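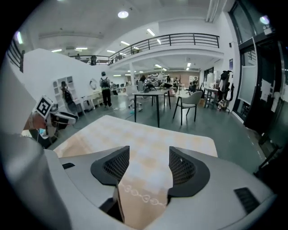
3.2 Pose tracking and time alignment

Each hand-held gripper reports its pose from two sources. The first is visual-inertial odometry, run offline on the wide-angle video. The second is a square fiducial marker fixed to a small upright plate on the gripper, which other cameras can detect when it is in view. Odometry gives a smooth path but drifts over a long recording. Marker detections don't drift, but they drop out whenever a hand or sleeve covers the plate.

We combine the two in a sliding-window optimiser written by Wanyama and Rotich as part of the Kirui toolkit. Odometry supplies the relative motion between neighbouring keyframes and each accepted marker detection adds an absolute term. A detection is accepted if all 4 corners are found and the reprojection error is under 2 pixels. Rejected detections are logged and kept out of the solve.

Open-plan rooms caused more trouble than we had planned for. Glass doors reflect the ceiling lights, and people walking behind the operator pull feature tracks along with them. We mask a feature if its motion disagrees with the gyroscope for 10 consecutive images. The gripper's own body fills a large part of the view, so a fixed mask is applied to it before any features are extracted.

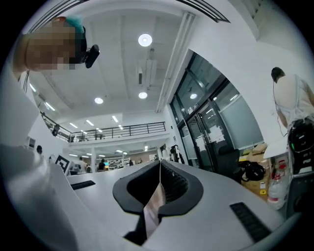

Clock offsets between devices are estimated once per recording by correlating angular speed from the gyroscopes with angular speed from the visual track. The offset is then held constant. We tried a linear drift term in July and dropped it, as it made no measurable difference on recordings of this length.

The full set contains 1,682 recordings. Those in which the optimiser failed to converge were set aside and labelled by Massawe, using the colour-coded residual plots described in Section 3.4. Most failures came from the start of a recording, before the inertial biases had settled.

Figure 3. Fiducial marker on the mounting plate of a hand-held gripper, and the view from a gripper camera towards the glass doors.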